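Licensing the people who paint our stairwells

Occupational licensing is usually defended as protection for the buyer. The argument is that a customer cannot judge the quality of a service before paying for it, so the state should set a minimum standard and keep out those who fall below it. For surgery and gas fitting I accept this. My concern is the steady spread of the same reasoning to trades where a bad result is cheap, visible and easily put right.

The city of Lamovia now requires a licence for paid interior decorating. An applicant must complete a course, pass a written paper and work under a licence holder for two years. The effect on supply is the one a first-year textbook would predict. Entry falls, prices rise, and the gain goes to those already inside the fence.
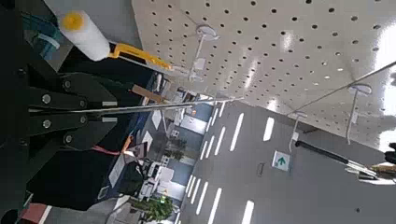 The usual reply is that quality rises as well, and that the higher price is a fair charge for it. Jocelyn Fraser has made this case in print, with care. The difficulty is that the licence measures hours served. It does not measure finished walls, and no one is tested again once admitted. A rule that examines inputs at the start of a career says little about output in its twentieth year.

There is also the matter of what the excluded customer does. When a small job costs more than a household will pay, the household does it itself or leaves it undone. Neither outcome enters the average quality figures, which cover licensed work only. An honest comparison would count the badly painted hallway of the person who was priced out.
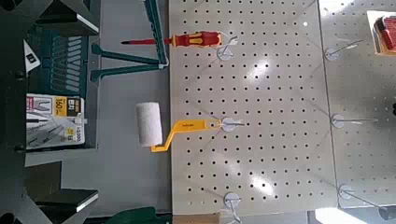

A screwdriver and a small paint roller on pegboard hooks.

Neighbouring Trelby took a lighter course. Decorators there may register, post a small bond and use the title "registered"; anyone else may still work. Customers who value the assurance can pay for it. Zulmira Fonseca objects that poorer buyers will choose the unregistered worker and carry the risk. They will, and some will regret it. Under the Lamovia rule the choice is removed and the risk of having no work done is put in its place.

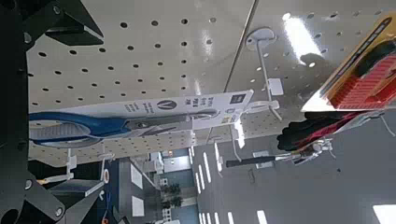 Hairdressing is next on the Lamovia list, with a draft due in November. The draft has five pages on training hours and none on complaints. I would ask the drafters to publish the complaints first, sorted by type and by cost to the customer, and to set the rule against them. If the harm is mostly a poor haircut, a small claims procedure will deal with it at less expense.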